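The Eltard Patch

The build notes for the ninth revision of Fatley ran to 38 lines, and line 31 was wrong. It said that grain spoiled at a fixed rate in all storage buildings. The programmer who had written the storage code knew that grain spoiled at a fixed rate in every storage building except the one at the north end of the Eltard map, where it did not spoil at all.

The programmer had found this by leaving the game running over lunch. Fatley was a settlement game. The player placed huts, mills and roads, assigned workers to them, and tried to get a valley through the winter. A winter lasted twenty minutes at normal speed. At the fastest setting it lasted two. The test save had been left at the fastest setting with no player input, and all the workers had died in the usual order, the woodcutters first and then the millers. The north granary still showed 2000 sacks.

A save with no living workers was supposed to end. The check for this ran once per game day and looked at two values, the number of workers and the amount of food. If both were zero, the screen faded and a results table appeared. With 2000 sacks in the granary the second value never reached zero, so the valley went on. The snow fell and melted. The river animation repeated. Trees grew back over the roads on the normal schedule, one tile at a time.

The programmer logged it as a minor fault, priority 3, and went home.

The publisher, Andent, wanted the patch by December. It had asked for new buildings, a second river type and a fix for the trade menu. It had not asked about granaries. The producer sorted the open faults by priority and the granary landed near the bottom, between a misspelled tooltip and a goat that faced the wrong way on slopes.

The programmer did not close the save. It was moved to the spare machine under the window and left at the fastest setting, with the monitor off. The stated purpose was a memory test. A long session would show whether the game was holding on to data it should have released, and memory use was written on a sheet of paper each morning. It stayed flat.

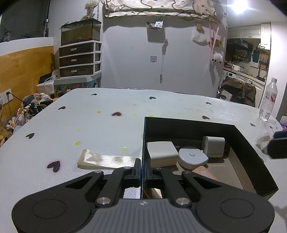
Tabletop with sponge pad, black box of assorted objects and water bottle.

On the fourth morning the programmer turned the monitor on and saw smoke.

Smoke in Fatley was attached to chimneys. A chimney gave off smoke when its hut had a worker inside and a unit of wood in the stove. The hut in question was the one nearest the north granary. The programmer paused the game and opened the inspection panel. Workers: 0. Wood: 0. Smoke: on.

The likely cause was a flag that had not been cleared. When a worker died inside a hut, the hut was told to turn the smoke off. If the message arrived during a save operation it could be lost. The spare machine saved automatically every ten minutes, and the valley had been empty for days, so the timing did not fit, but the code was old and had been changed by several hands. The programmer cleared the flag manually and resumed the game. The smoke stopped. It came back on the next game day.

The second observation was made the same afternoon. The granary held 1998 sacks.

Storage buildings lost stock in three ways: spoilage, theft by raiders, and use by workers. Spoilage was broken on this building. Raiders had been turned off in the test save. The programmer set a breakpoint on the function that removed stock and waited. At normal speed a game day took some minutes, and the function was called at the end of it, for a single sack. The call came from the worker routine. The worker's identification number was blank.

There were reasonable explanations for a blank number. The list of workers was stored as a fixed block, and when a worker died the slot was emptied and marked for reuse. If something still pointed to the slot, the game would read an empty worker as if it were a real one. It would have no name, no home and no trade. It would still have a hunger value, because hunger was stored separately, and hunger went up by one each game day. When it reached the limit, the empty worker would look for food and take a sack.

The programmer wrote this up in full and attached it to the original fault. The priority was raised from 3 to 2. The proposed fix was to clear the hunger value when the slot was emptied, which needed one line of code.

The line was written and tested on a new save. Workers died, slots were emptied, no sacks were taken. The new save reached its results table on schedule. The north granary was also repaired: its spoilage rate had been left blank in the map file, and a blank was read as zero.

That left the save on the spare machine. A fix in the code would apply to it as soon as it was loaded in the new build. The granary would begin to spoil. The hunger value would be cleared. Within two or three game years both numbers would be zero and the screen would fade.

The programmer copied the new build to the spare machine and did not start it. The old build was still running. By then the hut had a fence. Fences were decorative and had to be placed by the player, at a cost of one wood per section. The keyboard and mouse for the spare machine were in a drawer. The input log showed no clicks.

The programmer checked the map file for fences and found none. The placement record for each section gave a date in game time, a position, and an owner. The owner field was blank. There was one section for each game year since the last miller had died, and they went neatly around the side of the hut that faced the river.

The patch was approved on Mon 9 September, well ahead of the date Andent had set. The final notes had been shortened. Line 31 now read: "Fixed an issue where grain would not spoil in some buildings on the Eltard map." The goat had been fixed as well. The producer asked for all test machines to be wiped and returned to the store room by the end of the week.

Before wiping the spare machine, the programmer opened the old save in the map editor. The editor could change any value in a building, including stock. The north granary was down to 1911. The programmer typed 2000 in the field, then deleted it and held down the nine key until the field would take no more digits.

The save was exported to a memory stick. The old build went on with it, as the new one would not have read the file in the same way. The form for returned equipment had a box for other items removed, and the programmer left it blank.

At home there was a laptop with a cracked hinge that was used for very little. It took a while to install the old build on it. The game loaded in the middle of a winter, with the river frozen and the roads gone under the trees. The programmer set the speed to normal, plugged in the charger and left the lid open.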